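Wed 14 June – sink bench, planner

Yesterday I moved the arm to the new planner branch from Yavuz.
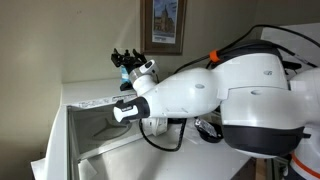

The old version replanned every 14 ms and the elbow was jumping between two solutions near the sink rim. Now I keep the last elbow angle as a soft cost, weight 3. Replay of the February logs gives no jumps, but the wrist is slower close to the wall.

Collision mesh of the basin is still the coarse one, 700 triangles. Ekrem wants 3,000 – I will try it after the cost is stable.

To do: log the solver time per cycle, ask Yavuz about the joint 4 limit.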